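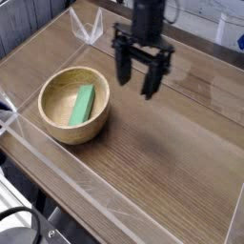

HILSTEAD, February

Indrek Šimkus

OK, wooden bowl thread, as promised to the three of you who asked. It's going to be long, I've got tea and nowhere to be until the afternoon.

So that's the bowl. Pale wood, thick round rim, sides that slope in toward the bottom. I've wanted one with a rim like that for ages, because my old one had a thin edge and I chipped it on the faucet, twice, in the same spot.

The green block in it is from a set of blocks I bought at the same sale. Mint on top, and the side goes a deeper green when the light comes from the other direction. I can't stop looking at the two colors together, the mint and the pale wood. I may end up painting the hallway.

The sale was the Thursday one in Tulluter, in the old feed store. If you've never been, go early and bring cash! By ten the good kitchen stuff is gone and you're left with fondue forks and single saucers.

I paid 7 dollars for the bowl. The woman at the table wanted 9 and I did that thing where you just stand there holding it and looking sad.

The blocks were 2 dollars for the whole bag. I only wanted the green ones but she wouldn't split it (fair).

What kind of wood is it? I don't know! I've had four different answers from four people at this point. My brother-in-law says maple, very firmly, and he also told me my oak shelves were maple, so.

If you turn it toward a window you get these faint rings going around the inside, following the shape. They're really easy to miss. I had it home a whole evening before I noticed, and then I called my sister to tell her, and she was very polite about it.

Now the care part, which is what you all wanted.

Don't soak it. I know you know. But you'll put it in the sink "for a second" with a bit of water in it and then the phone rings. Wash it by hand, warm water, tiny bit of soap, and dry it right away with a towel.

Then leave it out on its side overnight. My grandmother dried hers upside down on the counter, and the rim on that one had a gray line all the way around that never came off.

Dishwasher: no. I lost a salad bowl that way in my first apartment. It came out in two pieces, and I'd had it less than a month.

For oil I use the plain mineral oil from the drugstore. I tried the fancy one from Vitale once and it smelled like a candle shop for a week, and so did the tomatoes. Some people love it. My nose said no.

Put on more than seems sensible, rub it around with an old T-shirt, go do something else, come back after dinner and wipe off whatever's still sitting there. Do the outside too! And the underneath. I forgot the underneath for years.

If it feels tacky the next morning you left too much on. Just buff it with a dry cloth. Mine was tacky for two days the first time and I was convinced I'd ruined it.

Olive oil, since somebody is already typing it: I did that for a long time and got away with it, then one summer I didn't. The smell is hard to describe. Old crayons, maybe.

And if the inside feels rough or fuzzy after washing, very fine sandpaper, by hand, going with the grain, super light. Wipe out the dust, oil it again. You don't need to be brave about it.

Someone asked if I'm going to eat out of it. That was the plan. Salad, popcorn, clementines when they're in season. Right now it's a bowl for a green block and I'm kind of enjoying that, so the salad can wait.

I tried the yellow block in there too and it was awful, it disappeared completely. Blue was OK. Red looked like a toy store. Green wins by a mile.

Also asked: does the block scratch it? It's got slightly softened edges, no sharp corners, and I'm not throwing it in from across the room. I'm not worried. I'd worry about keys. Do not let a nice bowl turn into the key bowl, it happens so fast, first it's keys and then it's batteries and a button from a coat you gave away.

The table, for the person who wanted to know about the table: medium brown, fine lines in the grain, and no, it doesn't match the bowl. I used to be fussy about matching wood. Then I moved house and everything ended up next to everything else and I liked it better. Pale on brown is nice, the bowl kind of stands up off it.

My one rule with wood on wood is to check the underneath is dry before you put it down. I've got a ring on my sideboard from 2 summers ago that I now keep a plant on.

Oh, and the Ondasel shop on the corner has a bowl with almost the same shape in the window, a bit bigger, for a price that made me say a word out loud on the sidewalk. If you want new, it's there. It did look lovely. I went back and looked again the next day.

The old chipped bowl is still going, by the way. It has onions in it. I sanded the chip down until it stopped catching on the dish towel, and from the other side you can't tell.

Next sale is next month, same place. I'm looking for a matching small one, and a lid for the blue casserole if anybody spots one. 11 inches, round, knob on top. Please message me before you buy it, I will pay you back and bring you clementines.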